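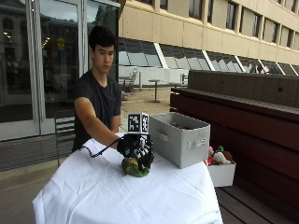
Sensor glove over the green plush toy, white cloth on the table.

2019-11-12

**Skimutell, third-person camera and lock-on**

Build 451 on the desk machine, Laltcombe level only. Rostislav's change to target selection is merged. The lock now scores candidates by screen angle first and distance second. Before this it was distance only, and the camera kept snapping to crows behind the player.

Strafing round a locked enemy is stable down to about 6 metres. Closer than that the orbit radius collapses and the camera clips the player's head. Clamped the radius for now. Irén wants a proper fix with a second pivot — agreed, after the save work.

Lock break delay is set to 200 ms. With no delay, thin pillars in the chapel drop the lock every time.

Save points:

- Warping from the chapel to the quarry keeps health but loses the lantern state. Repeatable, 11 tries out of 11.
- Warping back restores the lantern but respawns the ferryman, so his dialogue plays twice.
- Cause is probably the world flags being written before the inventory. Vasylyna is checking the write order in Kozma.

Controller: right stick flick to change target works on pad. On mouse it fires on small movements, threshold too low. Left as is until Rocío has her input table in.

Music still cuts dead on a warp. Not ours, passed to Maricel.

To do next:

- second pivot test in the quarry, flat ground first
- move the inventory write ahead of the flags, retest the lantern
- crows: exclude from lock list, or give them a low weight?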